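Undari Housing Cooperative: Changes to the Repaint and Refinish Program

Beginning in November, the cooperative will accept member requests for interior repainting and floor refinishing through a single form. Until now, paint requests have gone to the Fandeck desk and floor requests to the building office, and members in the Strobel wing have at times been asked to file twice. The combined form is available at the front office from 8:30 in the morning.

The program covers all 326 units. Each unit is eligible for one full repaint every seven years, counted from the last completed job and not from the date the member moved in. Members who joined by transfer keep the schedule of the unit they now occupy. In the past year, 46 units were completed, and the average wait between request and first visit was about five weeks.

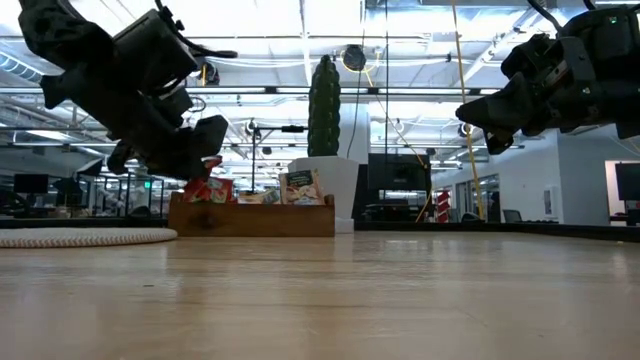 May a member choose a color outside the standard list?

Members may choose any interior color, provided they pay the difference in material cost and agree to return the walls to a standard shade before moving out. A deposit of $80 per room applies and is refunded once the final inspection is signed.

Floor refinishing remains limited to living rooms and hallways. Bedrooms may be added at the member's expense. Furniture must be moved to another room before the crew arrives, and pets should be kept elsewhere until the finish has cured.

Requests already filed under the old system do not need to be filed again. Questions about an existing request should be sent in writing to Teodora Tomić, Member Services, with the unit number and the month of the original request.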